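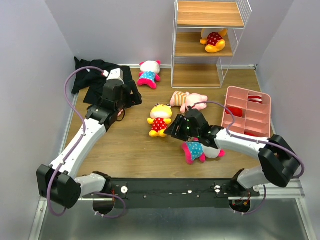
A day out at the Listow open day

I'd been meaning to get to Listow for ages, and when the leaflet came through the door I put it straight on the fridge so I couldn't wriggle out of it. Two trains and a very slow bus later I was standing in the yard at Osamell with a paper cup of tea, trying to work out where the queue started. (By the bike racks, if you're going in July. There's a sign but it faces the wrong way.)

Osamell is in the old Ladefoged building, the long brick one behind the station, and they open it up to visitors twice a year. You get a sticker and a folded map and then you're left to wander, which suits me down to the ground! I can't bear being herded.

I went to the tidying rooms first, as the friend I usually drag along to these things had told me to. Tidying is what most of the ground floor is about: clothes, toys, all the stuff that ends up on a bedroom floor by teatime. I have two small nieces, so I felt right at home. My favourite bit had a wooden floor with pale lavender-grey on the left, a pink tray, and soft toys lying about just the way they do at my sister's. There was a white cat on its back in a blue dress with white polka dots, pink bow and all, and I'm afraid I said "oh, look at you" out loud. A black garment had been left in a heap in the back corner, and a little boy next to me told his dad very firmly that it should go in the wash. I stayed much longer than I'd planned.

Upstairs was more of a mixed bag. The Tramamel stand had storage boxes and drawer dividers, nicely made, but at 14 pounds for a set I put them back. The talk on sorting outgrown clothes was packed and I could only hear half of it from the doorway. I did pick up one good tip, to keep a bag hanging inside the wardrobe for anything that's got too small, and I've done it already with an old pillowcase.

Lunch was a cheese roll and a really excellent slice of ginger cake in the canteen. Get there before noon, they'd run out of soup by the time I sat down. The woman on the till reckoned almost 2000 people had come through the last time, and I can believe it, the stairs were a proper squeeze.

Entry was free, the car park was 5 pounds, and there are toilets on both floors. Prams are fine downstairs but there's only one lift and it's tiny. I missed the garden altogether as my bus was due, so that's first on the list for July.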